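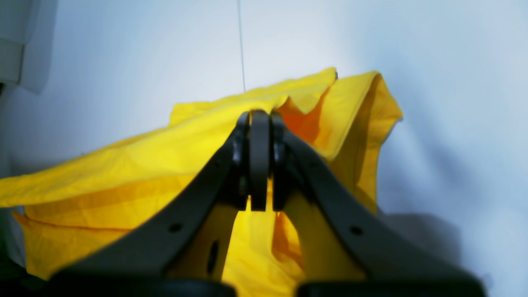 November 2021. Third week of eating breakfast before I leave for Sivby, and the mid-morning hunger is less of a nuisance. Oats today, 70 grams dry, with milk and half a pear. It came to 305 calories on the kitchen scales and the chart. I used to leave a long gap between breakfast and lunch and fill it with biscuits. Now the two meals are pulled in close, like the two grey fingers against the dark block, only thin dark seams showing, and there isn't room for much between them.

Had a handful of nuts at four - unsalted, the salted ones make me want more. Soup for tea, with the last of the Beddoe loaf. Nearly 2000 for the day, which is what I was aiming for.

Weight the same as last week. I was lighter in May but I was also tired all the time, so I'm not chasing that. Need more oats and a bag of lentils.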